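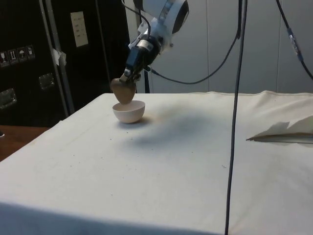
I have been keeping a list of every time a recipe app told me I'd save money, and last week I finally sat down with the receipts. The app is Skestlow. A friend swore by it, which should have been my first warning, as he also swore by the Favix water filter that now lives under my sink doing nothing.

The pitch is simple enough. You tell Skestlow what you have in the house, it plans your dinners, and you stop throwing food away. The welcome screen promised I could cut my grocery bill "by up to half." I have strong feelings about "up to." A person who eats up to six eggs for breakfast may be eating no eggs at all.

So I ran it from February on, cooked what it said to cook, and kept the paper. My grocery spending in the month before I started was $471. My first full month with the app was $587. I know one month is not a study. Prices went up everywhere, and I had people over twice. But the thing had me buying tahini, fennel seed, rice vinegar and a jar of preserved lemons inside of ten days, and I used one spoonful of each.

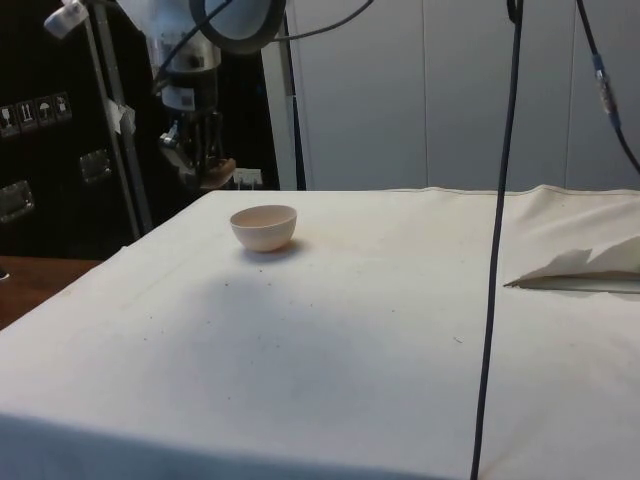
*Last updated: 2022-05-29*

I wrote to their support address to ask how the savings figure was worked out. I got a polite reply from someone signing as Witold Żak, who explained that it compares your home-cooked dinners with what the same dinners would cost in a restaurant. Well, sure. By that math I save a fortune every time I make toast. He also said that pantry items "pay for themselves over time," and didn't say how much time. I wrote back to ask and haven't heard.

What bothers me more is the waste part, as I really did want that to work. I throw out too much. Herbs mostly, and the last third of every bag of salad. The app asks you to log what's in the fridge, and it believes you forever. It had me down for half a cabbage that I'd eaten a week earlier. Meanwhile it had no idea about the leftover soup, and there's no good way to enter soup. You can enter "soup, other," and then it suggests you make soup.

## The old way

My neighbor Mieczysław Wilczyńska feeds a family of 4 and has never used any of this. I asked him how he plans, expecting some kind of system. He looks in the fridge, then he goes to the store. If there are potatoes, dinner has potatoes. I pushed him a little - surely he writes something down? He does, on the back of an envelope, and then leaves the envelope at home.

I'm not going to pretend this is wisdom. He admits he buys mustard every time he goes and has a shelf of it. But I tried doing it his way for two weeks and ate fairly well: lentils, a lot of eggs, baked potatoes with whatever was left on top. I didn't buy a single jar. I spent $159, and the salad still went bad, so I've stopped buying salad. 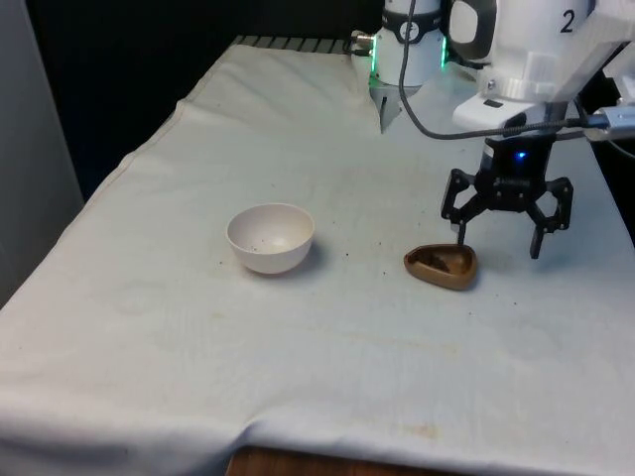
*White bowl, stained cloth.*

A few readers have asked me to try Gridlow, which is supposed to do the same job by scanning your receipts. Maybe. I had a look at the sign-up page and it wants my email, my store loyalty number and permission to send me "offers." If a company is sending me offers, I have a fair idea of who's going to be saving money. I'd be glad to hear from anyone who has used it longer than the free trial and kept their receipts from before, too. Without the before, you're telling me how you feel about it.

For now I've canceled Skestlow. It took three screens, and the last one offered me a discount if I stayed. I still have the preserved lemons. If you know something to do with them that doesn't start with buying a whole chicken, the comments are open.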